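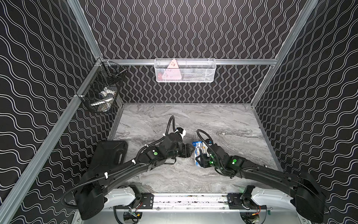
Mending by the Hour: The Repair Benches of Brundolstead

The public repair benches at Brundolstead open at nine in the morning, and by half past there is usually a queue along the corridor of the former telephone exchange. People bring kettles, table lamps, coats with broken zips and chairs with a loose leg. They are given a ticket and a seat, and in due course they are called to a bench, where they are expected to take part in the work themselves.

That last condition has been in place from the start. The benches were set up by the Hoàng Foundation, a small charity with an interest in household skills, and its founding paper states that no item may be left for collection. The owner stays with the object. In many cases the owner holds the screwdriver.

Selorm Nyarko has directed the service for most of its life. Trained as a clock repairer, she came to Brundolstead from a teaching post and was at first doubtful about the rule. "I thought it would slow us down, and it did," she says. "A lamp I could rewire over a cup of tea takes a good deal longer when I am guiding another person's hands. But the same person does not come back with the same lamp."

The service now has 27 benches, arranged by trade in what were the switch rooms. Textiles occupy the north side, where the light is best. Electrical work is kept near the door, close to the testing station, and no appliance leaves the building until it has passed a safety check and been labelled. Woodwork has the basement. A request for a second glue cupboard has been under discussion there for longer than anyone in the basement considers reasonable.

The fee is £2 for each visit, whatever the outcome. Parts are charged at cost. The foundation reviewed the fee last August and decided to leave it alone, although heating the building has become more expensive and the roof over the old battery room will need attention before another winter.

Not every repair succeeds. The service keeps a written record of each visit, and the failures are read with as much care as the rest. Glued casings are a frequent cause of trouble, as are batteries sealed inside toothbrushes and small speakers. Cheap umbrellas are seldom worth the attempt. Where a fault is seen again and again in the same kind of product, a note is sent to the maker. Replies are uncommon, but one firm, Zultness, which sells desk fans, responded by supplying drawings and a box of spare switches. The drawings are now pinned above the electrical benches.

Phong Phí, who manages the stores, has built up a stock of more than 1,000 salvaged parts, sorted into drawers that once held line cards. He is strict about what is admitted. Knobs, hinges, springs and plain buttons are always welcome. Remote controls are turned away, and so are single shoes, which continue to be offered. His catalogue is kept on paper as well as on a computer, and he is firmly of the view that the paper version is quicker.

Interest from elsewhere has grown. The town of Pondolia sent a party to study the arrangements and has since opened a smaller service in a disused school kitchen, with the same fee and the same rule about staying with the object. Brundolstead lent it a sewing machine and a set of clamps, and the two services exchange parts by post.

The foundation has also begun a course for those who wish to run a bench of their own. Students spend their first weeks taking things apart and putting them back together, with no fault to find. After that they sit beside an experienced repairer and may speak to visitors, but may not touch the item unless asked. Nyarko considers this the hardest stage to teach. Most students are eager to help, and they reach for the pliers too soon.

A hundred applications were received for the present course, far more than the building can hold. An evening session is planned for the textile benches, beginning at six, once new lighting has been fitted on the north side.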